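Laundry talk, Sarmiento hall - notes, 15 min max

Start w/ thanks to Noelia Rivas for the slot. Keep it short, they're hungry

The pile problem. Everyone hates folding, ok, but ask the room: where does it stall? Hands up. Usually between dryer and drawer. Mine sits in the basket till Sunday

Survey bit - 545 households at Gurnau, August. Don't read the whole table!! Just say most people refold stuff they already folded once. Pause there

Sorting. By person first, then by type. Isauro does type first and we argue, skip if late

T-shirts: shake, flat on the table, sleeves in, thirds. Demo with my own shirt, dont forget to bring it. Cloths go last, quarters, done

Small loads. Couple of things in the basket, a yellow cloth and a blue cartoon t-shirt, take them out now while its easy

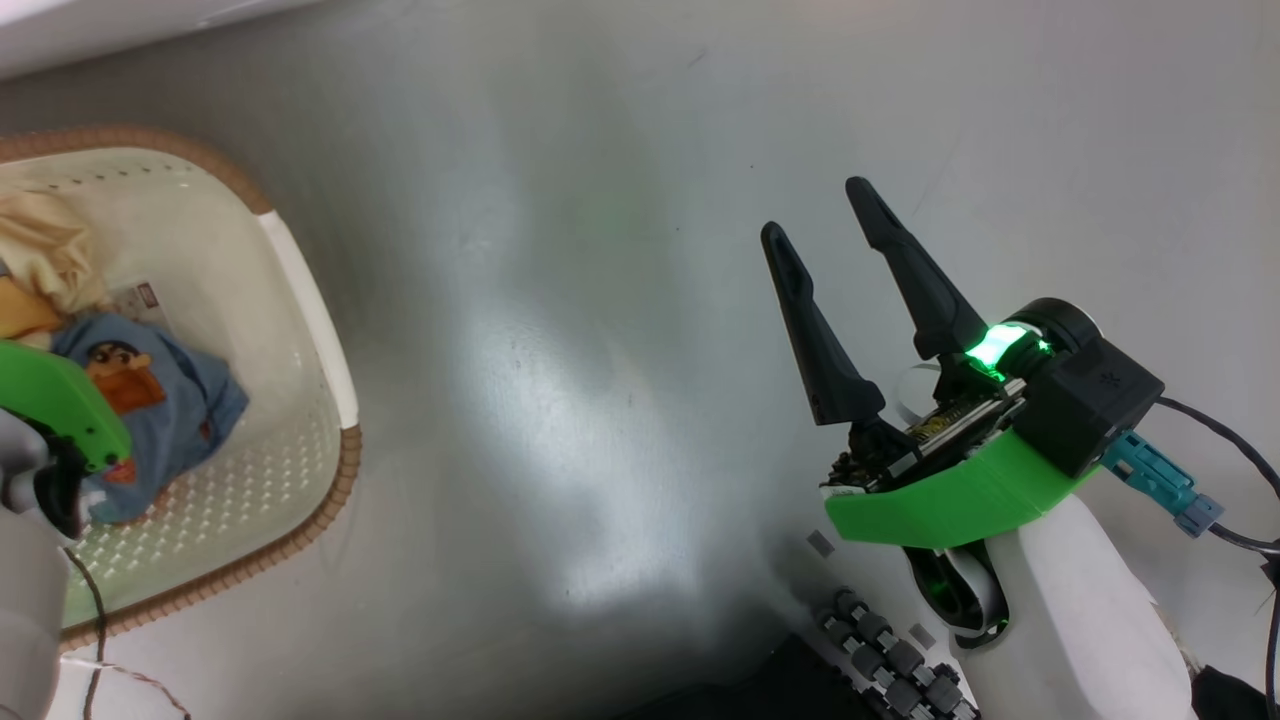

Ten minutes a day beats the big Sunday session, repeat this, its the one thing I want them to take home. Set a timer if you have kids

Tags - check before anything goes in hot. Montserrat's wool sweater story (30 sec, NO longer)

Questions. If someone asks about fitted sheets, send them to Nerea

Handouts by the door, 100 copies, take the spares back to teh office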